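How to Find Out Whether a Robot Can Do Your Mending Yet

Posted Jul 28, 2025

Every few months a new video goes around of a machine folding a towel, and every few months somebody asks me if it's time to throw out the sewing basket. Keep the basket. But if you have access to a machine, or a salesman who says his can sew, you can run the test we use at the Ranum repair bench. It takes an afternoon and one ruined shirt.

What you need

A shirt with a tear you don't care about, dark thread, a curved needle, a clock, and a person who can sew badly. The person is important. Testing against a good one is just cruel.

Step 1. Lay the shirt down wrinkled. Demos love a flat, pinned cloth. Your laundry has never been flat or pinned in its life.

Step 2. Ask who is driving. A lot of "robot sewing" is a human at a set of controls somewhere off camera. That's fine, but you should write it down, and you should ask what the human charges.

Step 3. Time one knotted stitch, from needle going in to tails cut. Our bad sewer takes 43 seconds. The Sauerland arm we tried in April took 343, and then let go of the thread.

Step 4. Repeat until you have 9 stitches in a row with no help. Reaching in to untangle the thread counts as help. So does sighing and restarting the software.

Step 5. Tug each knot. Write down the ones that slip.
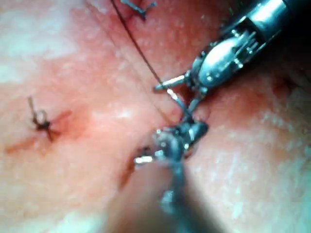

Thread is the hard part. A plate stays the shape of a plate while you carry it to the sink, but thread changes its mind every time you let go of one end. Two tools have to pass it back and forth, keep it snug, and not pull so hard that the edges pucker. Surgical instruments can manage this beautifully in trained hands, and they do not come at sewing basket prices.

Scoring

All 9 hold and the time is under 300 seconds each: call me, I'd like to see it. Fewer than that: you own an expensive pincushion. The people at Gomodthorpe asked if they could score half points for a knot that was "nearly tied." They could not.

Next month, socks.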